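Trinell Two-Season Comforter, Queen

Score: 7 out of 10

I sleep warm, so I wanted one cover for January and for the months after it. 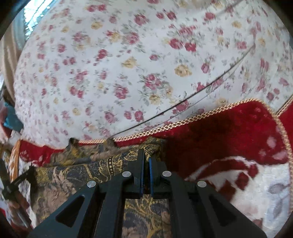
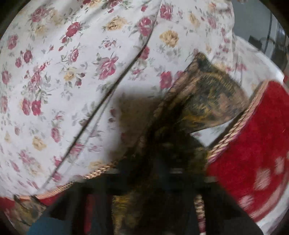
Reviewed by Macarena Quezada
Bedding

The Trinell has two layers that snap together with 18 plastic snaps. The thin layer is fine for summer. Joined, they kept me warm in a bedroom set low for the night — no extra blanket needed.

Snapping them takes patience. The corners hold well, but the long sides sag between snaps, and one popped open in the second week. I washed both layers 11 times on cold. The filling stayed even. Drying is slow, and the thick layer needs two cycles on low.

Storage is a weak point. The bag it comes in has a cheap zipper, and mine split. If you already own a good winter cover, buy the thin layer alone.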